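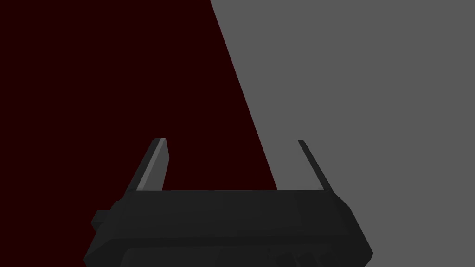
Dark charcoal housing with bevelled corners

Savcombe Wumus Storage Bench – Outdoor

The Wumus is a lidded storage bench for verandahs, decks and back doors. It holds cushions, garden tools or school bags and seats two adults side by side. We make it at our Prarkidby workshop and sell it direct.

The panels are powder-coated aluminium over a welded frame. The lid is held up by two gas struts and closes slowly. The base has slots along the back edge so air can move through, and the feet adjust for uneven paving. A hasp is fitted at the front. Padlock not included.

Colours
Charcoal, Sandstone, Eucalypt. Eucalypt is made to order and will be back in stock in March.

Details
Warranty: 12 years on the frame, 3 years on struts and hinges
Seat rating: two adults
Salt spray test: 2,000 hours on the coating
Assembly: 20 minutes, hex key supplied

Seat pad
The Pacheco pad is sold separately and comes in grey or rust. It ties on at the corners and the cover unzips for washing. Bring it in if you are expecting heavy rain – the cover is showerproof only.

Care
Wipe down with warm water and a mild detergent. Don't use a pressure washer on the hinge side. If you live near the coast, rinse the whole bench every few weeks, including underneath. Touch-up paint is available in all three colours.

Delivery
Flat packed in one carton. Metro orders go out by courier and regional orders by road freight. The carton is heavy, so please have a second person at home to help carry it in. You can also pick up from Prarkidby on weekdays.

Last orders before the summer break close Tue 22 December. Anything ordered after that will be packed when the workshop reopens.

Returns
Unassembled benches can be returned in the original carton. Made-to-order colours can't be returned unless faulty.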